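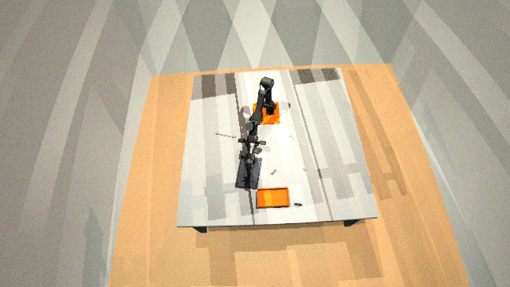

Can a member of the public speak at a Flindard Town Council meeting if the item isn't on the agenda? I went to the June meeting wanting to raise the Clillico Road crossing, and the chairman told me it would have to wait because it wasn't listed. I had brought a petition with 400 signatures and never got to hand it over. They are talking about moving the next meeting to a smaller room with one long white table down the middle of a wooden floor, and I'd like to know what I'm entitled to before I turn up again. I've emailed the clerk twice and had an out of office message both times. The standing orders on the council website are from years ago and the link to the newer ones goes to the allotments page.
Shiyu Jin
Posted Sun 8 July

Llewellyn
It depends on the standing orders, so you do need the current copy. Ask for it in writing and say you want the version adopted at the last annual meeting. Most town and parish councils set aside a short period for the public, often 15 minutes in total with three minutes each. Some let you speak on anything, others only on what is listed. You have a right to attend, but speaking is at the council's discretion under its own rules.

The chairman was correct on one point. They can't lawfully decide something that isn't on the agenda, so even if you had spoken they couldn't have voted on the crossing that night. Write to the clerk and ask for it to be an item next time. The agenda has to go up at least three clear days before the meeting, and I would write a fortnight ahead. If the clerk is away, find a councillor for your ward and ask them to put it forward — that is usually quicker anyway.

Hand the petition to the clerk in person and ask for a receipt. Keep a copy of every page.

birkari_resident
they never listen to anyone, same with the car park. 1,641 of us signed that one and it was "noted". go to the paper

Tanner's Lane
Check who is responsible for the road before you do any more. A town council doesn't normally run crossings, it's the county as highway authority. The town can write in support but the decision and the money are elsewhere. Our county has its own petition scheme and you need 2,000 names to get a full debate, fewer than that and an officer writes back to you. Yours may be different so look it up. Also check whether they want postcodes next to the names, as ours threw out a whole sheet without them.

I disagree with going to the paper first. Get the item on the agenda, then tell the paper which night it is being discussed. They did send someone when we did that, although the report was two paragraphs long and got the street wrong.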